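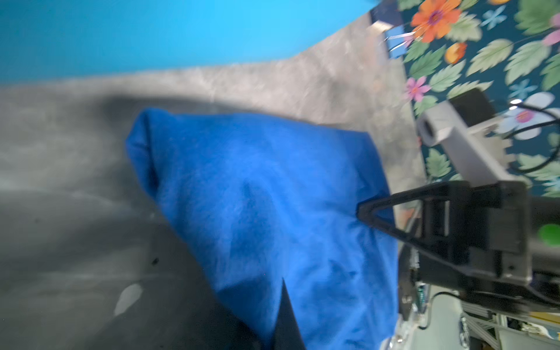 Gwenllian Maddocks replied: I'd start them on the Stulham books at eight or nine, myself. Mine read all four in a month and came out noticeably kinder to the new boy in class - I do think stories do that!

Filed under: Children's Books, Reading Together
3 min read

matar16
Lovely to hear, Gwenllian, but I'm not so sure. My two adored them (over 500 pages, the last one, bless them) and still fought like cats over the bath.

prirum
Ha! I'm with Gwenllian though. We had such a good long chat about the miller's daughter and why the village shuns her. Try book 3 aloud, matar16.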